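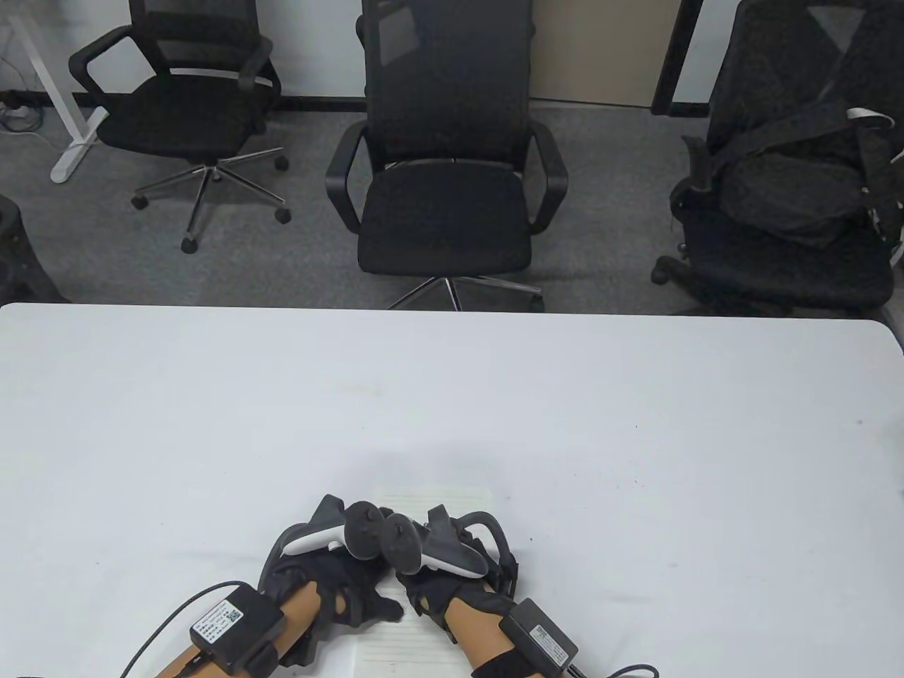

Fall walk-through of the Minthorpe community workshop, Tuesday, November 9, 2021. I love doing this one, and the building is in better shape than it was in April! Most of the room passed on the first look. The tables with rounded corners, like the big white one, get a pass for edges, and I'd happily see the square ones by the window swapped for the same kind.

## Exits and lighting

- [x] Both exit doors open fully from inside
- [x] Exit signs lit
- [ ] Emergency light over the back stairs - **fail**, goes dim within a minute on the test button. New battery pack please.
- [x] Aisles clear. Big improvement, the bikes are finally gone!

## Fire

- [x] 6 extinguishers, all in the green, tags current
- [x] Sindex alarm panel shows no faults
- [ ] Fire blanket in the kitchenette - hung behind the door, so you can't see it when the door is open. Move it to the other wall.

## Surfaces and floors

- [x] Tables wiped down, no splinters
- [ ] Floor mat at the sink curls at one corner. Tape is fine for now, replace by spring.

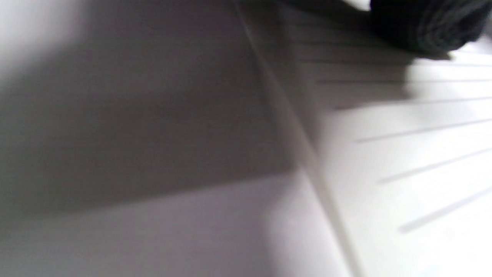

*Thin straight line running diagonally.*

## Electrical

- [x] GFCI outlets trip and reset, all of them
- [x] Space heater has its own outlet (thank you, whoever moved it)
- [ ] 2 extension cords with cracked jackets. I cut the plugs off and binned them - please order new ones.

## Gloves and eye protection

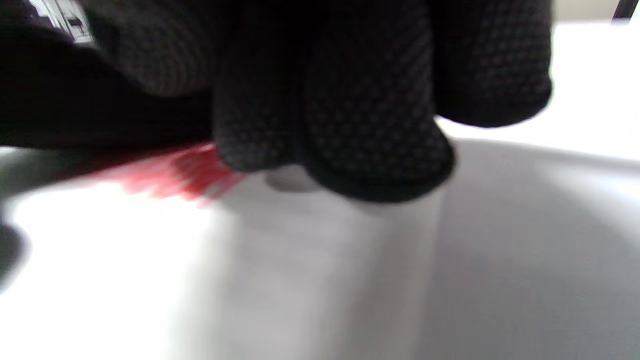 The Tokovov cabinet is a joy to open now. Goggles are on the top shelf, ear muffs below, and every hook has a label. Knit gloves with the small raised dots, like the black one, are great for carrying lumber and boxes, so keep them stocked in all sizes. Keep every knit glove away from the drill press and the lathe, and put that on a sign at both machines.

- [x] Goggles clean, straps good
- [ ] Sign about gloves at drill press and lathe
- [ ] First aid kit is short on burn gel

Result: **pass with repairs**. Emergency light first, then the signs.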